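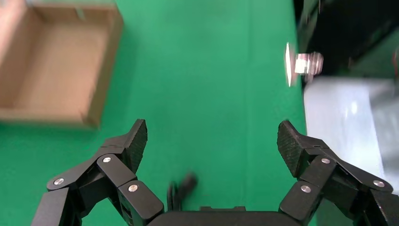

Figure 3. Wrist camera view of the packing bench: green work surface, cardboard box at upper left, plastic bin at right, gripper fingers open.

4.2 Changes in operator tasks

Before the cell was introduced at the Wonum site, one operator per bench moved small parts between bins and cartons by hand and entered each completed carton on a paper sheet. The operator set the pace and took short pauses when a carton was closed. With the arm in place, the transfer itself is automated and the operator's work moves to its edges: placing cartons, refilling bins, and clearing faults.

We observed 16 operators over 200 shifts and logged 3,000 interventions. Most were brief. The largest group involved a carton or bin that had been set down outside the taught area of the cloth (the layout is shown in Figure 3). The second group involved parts lying against a bin wall, where the fingers could not close without touching the plastic. Operators soon began to shake the bins before setting them down, a step that does not appear in the written procedure.

Interviews conducted in March by Ye-rin Myung point to a change in how the work is judged. Under manual packing, a slow bench was attributed to the person. Under the cell, stoppages are recorded by the Onomier software with a station number, and several operators said they were asked to account for delays they had not caused. Two others preferred the new arrangement – they reported less wrist strain and more freedom to talk with the next bench.

Training time also shifted. New staff no longer practice hand packing, so few of them can take over when the cell is down. Si-woo Son's shift records show that manual cover during stoppages fell to the same small group of senior operators, whose job grade did not change. We return to this point in Section 5.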